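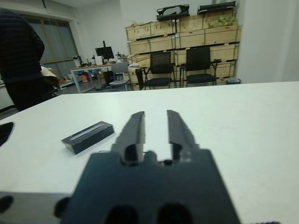

Mesum Road Runners
Minutes of the Monthly Club Meeting
December 13, 2023

Chair: Arnar Bisgaard
Quorum was met. The meeting opened at 7:00 p.m.

1. Minutes of the last meeting

Approved with one correction. The finish line for the Blöndal 10K was listed as the school gate. It should read the north parking lot.

2. Race entries

Arnar reported that 248 runners entered the Blöndal 10K this fall. The cap was 250 and the last two bibs were never claimed. Results are final except for one age group, where two runners were given the same chip time. The timing company has been asked to check and will reply by email. Medals for that age group are on hold.

There was a complaint that the second water stop ran out of cups before the back of the pack came through. Agreed that next year both stops get the same number of cups. The first stop had plenty left over and these went to the Trasska Trail Club for their own race.

3. Spring half marathon

The half is planned for May. The town has given a yes in principle to the Rarkus Road course, but the county still has to sign off on the bridge. If the bridge is not available, the fallback is the out-and-back on the river path. Several members said they do not like the fallback because of the narrow turn at the far end. Arnar said it has been used before with a marshal on the turn and would be again.

Discussion on whether to raise the entry fee. The permit and the porta-potties both cost more than they did. Motion to raise the fee by $3 for everyone, members included. Seconded. Carried, with two against.

Discussion on pace groups. Last spring the 2:00 group went out too fast and had broken up before mile 6. Pacers for next year will be asked to run even splits and to walk through the aid stations so people can drink. We need pacers for 1:45, 2:00, 2:15 and 2:30. The 2:15 spot is taken. Names to Arnar.

4. Marathon training group

Thirteen people have signed up for the winter group. The plan is the same one as last year with the long runs moved up by one week, so that the 20-miler does not land on the holiday weekend. Long runs start at 7:30 a.m. from the Blöndal trailhead. Please do not park along the fence, the rangers have been writing tickets.

A question was asked about runners who miss a long run. They should go on to the next one on the schedule and should not try to fit two into one week.

Another question about joining late. New runners can come in through the end of January if they can already run eight miles without stopping.
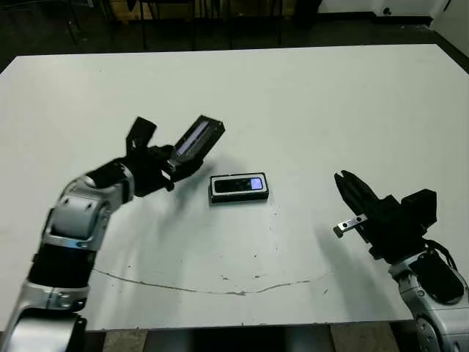 Headphones came up again. The rule stays as it is: none on the road portions, one ear only on the trail. Whoever is leading the run can send people back for them.

Reflective vests are required for all runs that start before sunrise. The club has a few to lend. Two were not returned last winter, so please look in your closets.

5. Track nights

The high school has offered us the track one evening a week from January on, lanes 4 through 8 only. The school team has the inside lanes. The lights go off at 8:30 and we have no control over them. Workouts will be posted the night before. The first one is 400s, with easy jogging in between.

6. Money

Balance is healthy. The race made a profit after all bills except the timing company, whose invoice has not arrived. Motion to give $100 to the school cross country team for use of the parking lot. Carried.

The order for club singlets was put off. The shop in Trasska wants a larger minimum than last year and we only have orders for half of it. The list stays open until the next meeting. Women's sizes run small, so order one up.

7. Other business

The New Year's Day run is on. Meet at the Mesum boat ramp at 10:00 a.m., 5K or 5 miles, no timing and no fee. Bring something to share for afterward. Last year there were nine kinds of cookies and no coffee, so Arnar will bring coffee.

A black glove, right hand, was left at the trailhead after the last group run. See Arnar.

Action items
Arnar: call the county about the bridge. Email the timing company again.
All members: singlet orders and pacer names before the next meeting.

Meeting closed at 8:20 p.m.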